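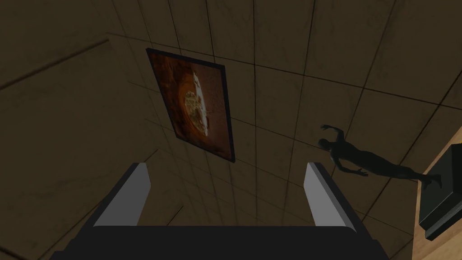 Gallardo, May 19, 2023

Our robotics club finally has the two-armed sim running, and I'm so happy I could stay up all night again!

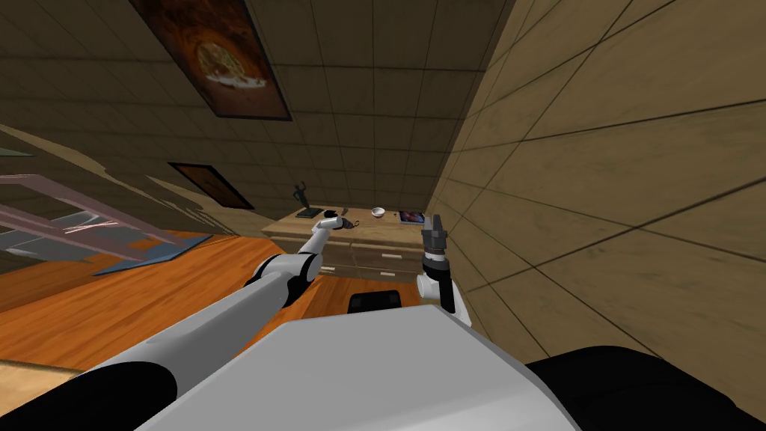
Our Enadness entry is a tidy-up task, two arms and one room. I wrote the reach code for the left arm (13 versions, ugh). The little white bowl on the dresser is my favorite target, and the statue is the one I dread, all arms and thin bits.

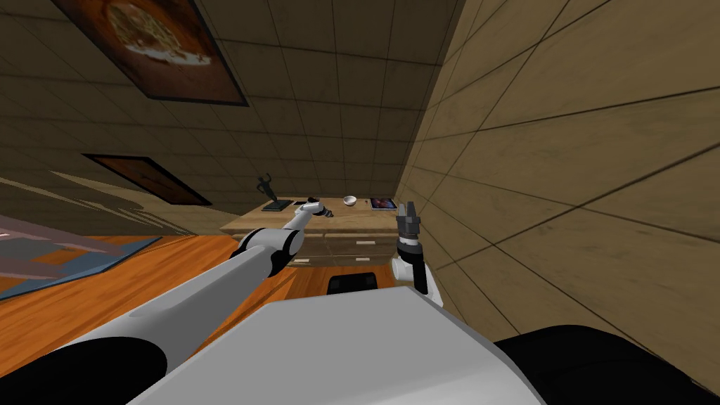

Next up is grasp scoring, then 51 practice runs before we submit.

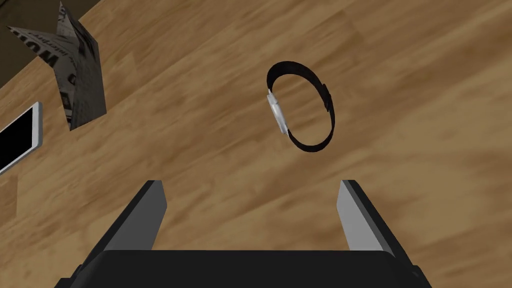

I can't wait. Wrist camera tuning is my job this week, and I love it!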